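Plarside, 16th May

Zarkwood's repair counter opens in July, and I get to run it!

I'm Nhi Hồ, and I've been fixing my neighbors' bags and sweaters at my kitchen table for seven years. Now I'm moving into the old Hakala shoe store on Banda Street, with a real counter and a decent lamp (finally).

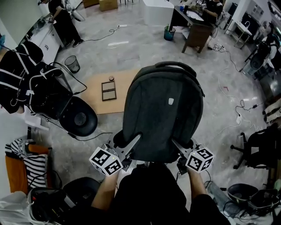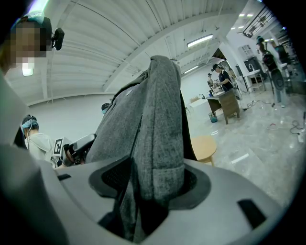
2 min read

We'll take zippers, straps, seams, elbows, pretty much anything you can carry in. Simple jobs start at $13 and take up to four days. If I can't save it, I'll tell you up front and you won't pay a cent.

I'm also teaching a darning class twice a month, with room for 13 people. Bring a sock you love and I'll supply the yarn.

Want to visit before we open, or borrow me for an interview? Call the Zarkwood front desk and ask for Nhi. I'd love to show you the button drawers.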